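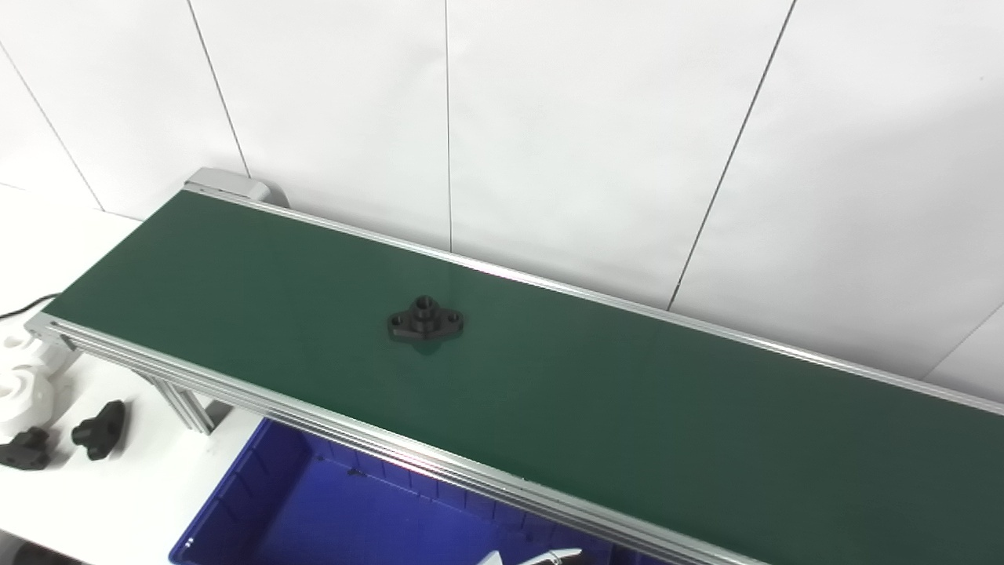 Flange (pipe and machine part)

A flange is a flat rim, collar or plate that is used to join one part to another, usually with bolts. The word is used for the ring at the end of a pipe, for the plate which holds a bearing or a shaft, and for the raised edge on a wheel or a beam. This article treats mainly the small mounting flange, which is made in metal or plastic and is found in household and farm equipment.

Contents
1 Name
2 Form
3 Materials
4 Manufacture
5 Sealing
6 Faults
7 See also

Name

The English word is older than modern industry and is believed to be related to an old French word for the side or flank of a thing. In workshops the same part may be called a collar, a mounting plate or a boss plate. The last name is common in the Fladow district, where many pumps for orchards were formerly repaired. A flange with no hole in the centre, used to close the end of a pipe, is called a blind flange.

Form

Most small flanges have two portions. The base plate lies flat against the surface and takes the bolts. The boss, also called the hub, stands up from the plate and has a bore for the shaft or the tube. Where space is limited, the plate is not a full circle. A plate with two bolt holes is often made longer in one direction, so it has a diamond or oval outline, and the material that carries no load is left out. Plates with 4 holes are normally square or round.

The corners of the plate are made round for two reasons. Sharp corners are weak, and they also hurt the hand of the person who fits them. Between the plate and the boss there is often a small curve, named the fillet. Its purpose is to spread the force, and a boss without a fillet may crack at the foot.

Materials

Cast iron and steel are the traditional materials. Brass is preferred near salt water. Plastic flanges became usual for light work, such as garden watering, the feet of furniture, and the guide rods of small machines. They do not rust and they have little weight, but they change shape slowly under a constant load, and this behaviour is called creep. Black is a frequent colour for outdoor plastic parts, as the carbon in the plastic protects it from sunlight.

Manufacture

Metal flanges are cast, forged or cut from plate, and afterwards the face is turned on a lathe. Plastic flanges are mostly moulded. The plastic is melted, pressed into a steel mould and cooled, and the part is then pushed out by pins. The marks of these pins can frequently be found on the back side of the plate.

The mould is the most expensive item in the process. For this reason moulding is seldom chosen for small orders. The Cernwood works, which supplied parts for irrigation, accepted no order below 800 pieces, and later raised this limit to 1,000. Smaller quantities were machined from bar by the Imiston shop, at a higher price for each piece.

After moulding, the parts are checked for short filling, for burrs at the holes and for a bent base.

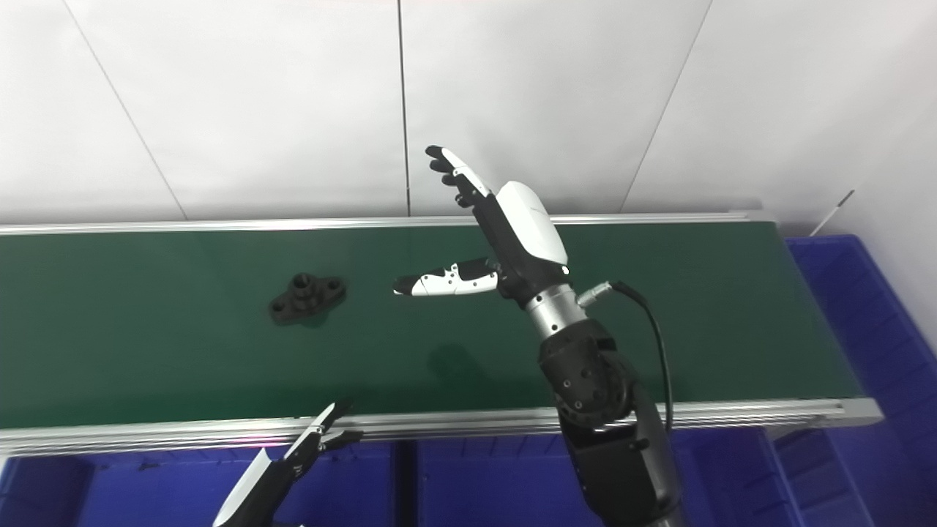

Sealing

When a flange must hold water or gas, a gasket is put between the two faces. Rubber is enough for cold water. For hot liquids, fibre or graphite is used. The bolts should be tightened a little at a time and in crossing order, so that the gasket is pressed evenly. A two-bolt flange has no crossing order, and the fitter simply changes from one bolt to the other. Plastic flanges need washers of large diameter under the bolt heads.

Faults

Tahira Rind studied 197 broken flanges collected from farms near Baloch and arranged them by the place of the crack. The largest group had failed at a bolt hole, generally because the bolt was too tight. The second group had failed at the foot of the boss, mostly from a shaft that was not straight. Only a few had a defect from the mould. 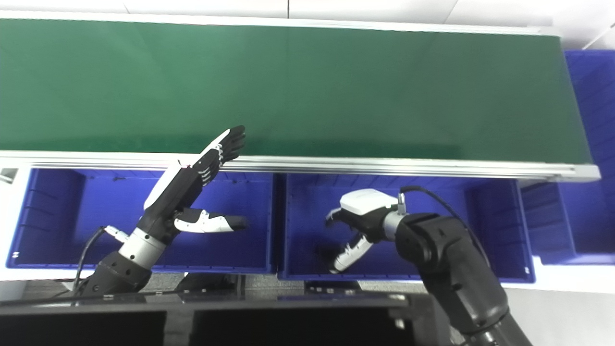
Conveyor belt with side rail, and blue plastic bins below it.

A cracked plastic flange cannot be repaired well with glue, and replacement is the normal practice. Metal flanges of cast iron can sometimes be brazed. If the bolt holes have only become too wide, a metal sleeve may be pressed into them.

See also

Gasket
Bearing housing
Bolt circle
Injection moulding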